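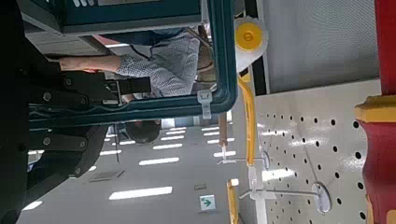

Llevo años comprando herramientas que ya tenía, y de esa costumbre tan poco rentable nace lo que presentamos hoy, 24 de mayo, desde Usero: el Panel Sarcombe, un sistema de tablero perforado para tener las herramientas de mano a la vista. El primer montaje completo lo hemos hecho en nuestra sala de Cidport, bajo un techo gris con sus filas de luminarias blancas, de esas de oficina de toda la vida, y yo confieso que entré pensando que un tablero blanco con agujeros no podía emocionar a nadie. ¡Pues me emocioné un poco! Los ganchos, con su base redonda, llaman la atención incluso cuando todavía no cuelga nada de ellos, y te entran unas ganas tremendas de ponerte a ordenar.

Me toca escribir esta nota porque soy quien más ha insistido con el proyecto en la casa (y quien más ha protestado también), así que la cuento a mi manera. Empezamos en abril con una pregunta muy doméstica: ¿por qué el cajón de las herramientas acaba siempre igual? Lo abres, metes la mano, te pinchas con algo y sacas un destornillador que no era. Recogimos respuestas de 340 hogares y talleres pequeños, y la queja que más se repitió fue la de perder tiempo buscando cosas normalísimas: unas tijeras, una brocha, la llave inglesa.

El Panel Sarcombe se vende en módulos de 80 por 100 centímetros. Se puede poner uno solo encima de la mesa de trabajo o juntar varios hasta llenar la pared del garaje, que es lo que yo haría si en mi casa me dejaran. Los ganchos se cambian de sitio a mano. A mí me gusta dejar una fila arriba para lo que viene en su blíster y otra abajo para lo que se coge a menudo, pero cada cual tiene sus manías y el tablero las aguanta todas.
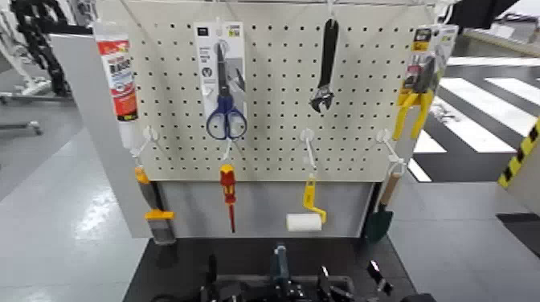

Un detalle que nos discutieron mucho en las reuniones: hay gente que quita el cartón a las herramientas nada más llegar a casa y gente que las conserva empaquetadas durante meses. Yo soy del segundo grupo, lo reconozco. Por eso quisimos que en el mismo tablero convivieran las dos cosas, las tijeras todavía en su envase y el destornillador ya suelto, sin que hiciera falta comprar un accesorio distinto para cada caso. El cartón trae su agujero, el gancho entra y a otra cosa.

Con las brochas tengo una opinión firme: se cuelgan con las cerdas hacia abajo y con aire alrededor. En un bote se doblan, se llenan de polvo y luego pintas un marco y te deja pelos por todas partes. Con los tubos de sellador me pasa algo parecido, prefiero verlos colgados que encontrármelos aplastados debajo de una caja de tornillos (me ha ocurrido, y limpiar aquello me llevó una tarde entera).

El diseño del gancho lo hemos desarrollado con el estudio Đặng, que nos devolvió la primera propuesta con tantas anotaciones que casi no se leía el dibujo. Tenían razón en casi todo. Nuestro gancho inicial era demasiado largo y las herramientas bailaban; el definitivo es más corto y la base redonda reparte mejor el apoyo sobre el tablero. También fueron ellos quienes pidieron que el panel fuera claro, para que se distinga bien qué hay colgado y qué hueco se ha quedado libre. Yo lo quería verde botella. Perdí la votación, y ahora me alegro bastante. 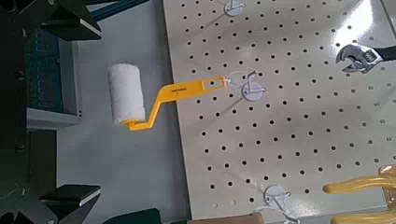 Las herramientas de pintura fueron las más pesadas de colocar, y no por los kilos. Un rodillo pequeño tiene una forma rarísima, con ese mango que va haciendo zigzag, y en un cajón se engancha con todo lo que encuentra. Si el mango trae una ranura en el extremo, se cuelga de ahí y listo. Mi consejo es dejarle sitio a los lados y no arrimarlo a los alicates, que ocupan más de lo que parece en cuanto se abren un poco.

¿Precio y disponibilidad? La primera tirada es de unas 200 unidades y se podrá reservar desde hoy en la tienda de Usero en Cidport y en nuestra página web. Cada módulo incluye el tablero, los ganchos y una hoja de montaje que hemos redactado en cristiano, sin frases de esas que hay que leer tres veces. Las herramientas no van incluidas, lo aclaro porque ya me lo han preguntado varias personas. El precio se publicará en la ficha de la tienda junto con los gastos de envío, y quien reserve en esta primera tirada podrá recoger el pedido en mano si le viene mejor.

El montaje de Cidport se podrá visitar con cita previa. Venid con las medidas de vuestra pared apuntadas y, si queréis, con una bolsa de vuestras propias herramientas, que así probamos juntos cómo quedarían. A los medios que necesiten más información o quieran pasar a verlo les atendemos en la oficina de prensa de Usero, en Cidport.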